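Chapter 2
Showing the Robot: What a Demonstration Is Worth

Rohani Ngui and Ah-rin Ra

Before you read

In this chapter you will learn to tell a demonstration from a performance, to compare hand guiding with remote control, and to judge a set of recorded demonstrations before anyone trains on it. You will need the joint diagrams from the previous chapter. No programming is required until the exercises.

2.1 The promise

Programming a robot arm line by line is slow and dull, and the people who know how a job should be done are seldom the people who can write the program. So the idea of simply showing the robot has an obvious pull. A person who hangs washing every day moves the arm through the task, the machine records the motion, and a learning method turns the recordings into behaviour. Brochures put it more warmly than that. Sakero, a household robot trial we followed in April, promised its sponsors that any adult could teach a new chore before lunch.

We doubt it, and we would like you to doubt it too, at least until the end of the chapter. A recording holds what the sensors picked up and what the joints did. It does not hold what the teacher was thinking. If she paused, the record contains a pause, and whether she was being careful or answering the telephone is lost.

Consider a plain job in a small room with a shower: a tool with a wooden handle and a thin metal rod, curled or hooked at the top, to be held and moved without knocking into anything. Seen from the wrist, the rod stands upright between a wooden rail on one side and a handheld shower head on the other.

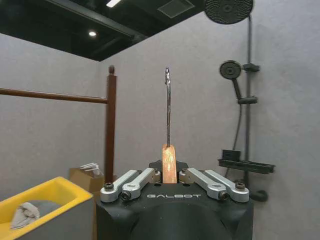
2.2 Two ways of showing

In hand guiding, the teacher takes hold of the arm and moves it. She feels the weight of the load and the moment when something touches. The drawback is that her own body is in the way. She may block the cameras, and her hands add forces that the robot will have to find for itself later. Many published results pass over this in a sentence.

In remote control, the teacher stands back and steers with a second arm, a handset or a pair of tracked gloves. The cameras get a clear view and the forces are the robot's own. What suffers is touch. Unless the controls push back, she must judge contact by eye, and a thin rod is hard to judge by eye. Operators slow down, overshoot and correct. A learner that copies faithfully will copy the corrections as well.

The Sakero team used remote control and recorded 35 demonstrations of one hanging task. Two operators shared the work. Their habits were so unlike that we could tell, from the joint traces alone, who had been at the controls. Ra raised the arm first and then turned the wrist. Her colleague did both together. Either way would do, but an average of the two may be a path that neither person would choose.

2.3 What else gets recorded

A wrist camera takes in the room along with the work. The learner has no notion of which parts matter, and it will lean on anything that happens to stay the same. A bin with a yellow rim against a grey wall is a far easier landmark than a thin piece of metal. If the bin never moves during recording, a policy may steer by it, and nobody will know until somebody tidies up. 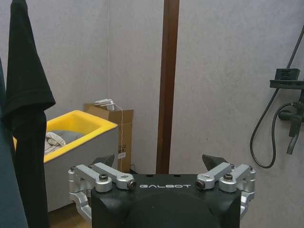 2.4 Questions to ask of any demonstration set

Keep these beside you while you work through the Pidby recordings in the exercises.

Who gave the demonstrations, and how much practice had they had?
Were failed attempts kept, thrown away or quietly recorded again?
What was moved between one recording and the next?
Could the teacher see anything that the robot's cameras could not?
Who decided that a demonstration was good, and by what rule?

Suppliers tend to answer the first question readily and grow vague by the third. Write down the vague answers too, as you will need them in section 2.5, where we set the claims made for the Choo controller against its recorded traces.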